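Film restoration bench notebook
March
Posted by Nazma Howlader
Print this page | E-mail this page

Picked up reel 3 of the Gazi feature again at the winding bench. Acetate, 35 mm, black and white, combined optical track. Edge shrinkage is worse toward the tail than the head. Selvaraj measured it twice with the gauge and got the same figure both times, so I have stopped arguing with it.

Splices: 166 logged on this reel. Most are original cement and holding. Two opened on the bench under light tension and were remade with tape for the scan only. The run of short splices after the courtyard dialogue matches the cuts listed in the censor's paper, so this is probably the release version and the longer one is still missing. Menaka is comparing against the Prustia script, which has a whole page of dialogue at that point that we do not have in picture or sound.

Perforation damage in one stretch, 90 frames, left side only. Repaired by hand. The Mivis scanner runs without sprockets, so it should pass, but I want it slowed down there anyway – Vasanthi to set the speed by eye.

Grading: the Florness print is too contrasty to use as a reference for the night scenes. The director's note to the lab asks for "gray, never black" in the stairwell. We follow the note. Myung-ja disagrees and would keep the blacks of the print, as that is what audiences saw. Left open until both tests have been projected.

Sound: hum under all of reel 3, absent on reel 2. Could be the original mix or a bad rerecording. Do not filter until the track negative has been checked.

To do: relabel the cans, new cores, rewind reel 2 tails out, write to Prustia about the missing page. 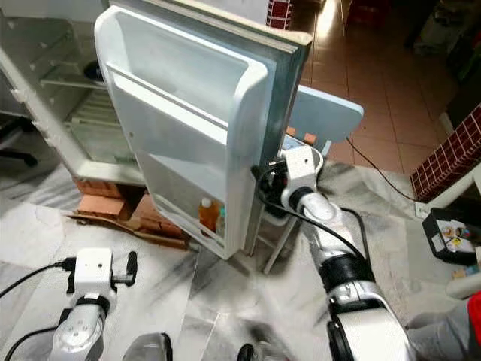
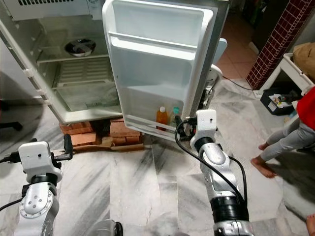
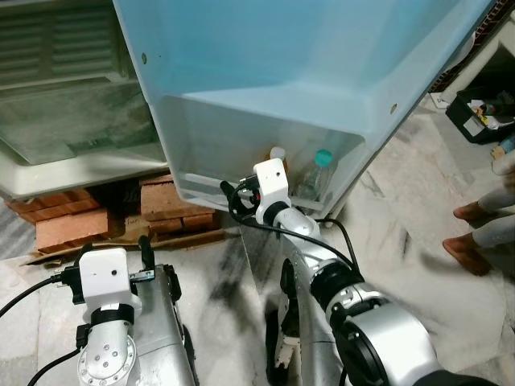 Do we scan the opening titles from this element or from the Florness print?
From the Florness print. The titles on our element are a later replacement in a different typeface, and they drop the editor's credit.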